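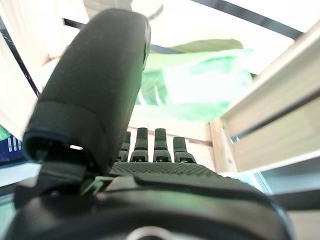
Figure 3. Robotic hand seen from the wrist, with the thumb at the left and four fingers upright behind it.

4.2 What players told us about mid-season moves

I went into this part of the study thinking money would be the whole story, and I was wrong by quite a bit. We sent our survey to 200 semi-pro rugby league players through Estasport, the agency that handles most of the contracts in the league, and I'd braced myself for page after page about match fees. Match fees did come up (of course they did!), but what people really wanted to talk about was who'd be coaching them and whether they'd get a proper run in the side.

Bilal Majali, my co-author, ran the follow-up interviews. He grew up playing in the front row, so the forwards opened up to him in a way they never did with me. One prop who'd gone from Putetti to Soletti in January told him he took a pay cut of 500 a month just to stop being named on the bench every Saturday. Another had been training with his new club for 2 weeks before the league cleared the paperwork – he'd been holding tackle pads the whole time and was pretty grumpy about it.
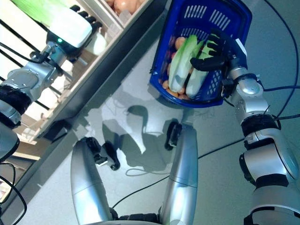

Figure 4. Humanoid robot reaching toward a white shelf unit, a blue basket of produce held up on its right.

Clubs saw things differently. The recruitment people at Soletti and Hijazi both described mid-season signings as patching holes: somebody retires, somebody does a knee, and you need a big body in the middle by the weekend. Only 4 of the players we interviewed used that kind of language about their own move. Most talked as if they'd been picked for the long haul, and I think that gap explains a lot of the unhappy exits we covered in Section 3.

I should say that our backs are thin on the ground. Forwards move more often in this league, and they also answered our emails more often, so I wouldn't lean too hard on anything we say about wingers or fullbacks. The next section takes the same interviews and looks at contract length.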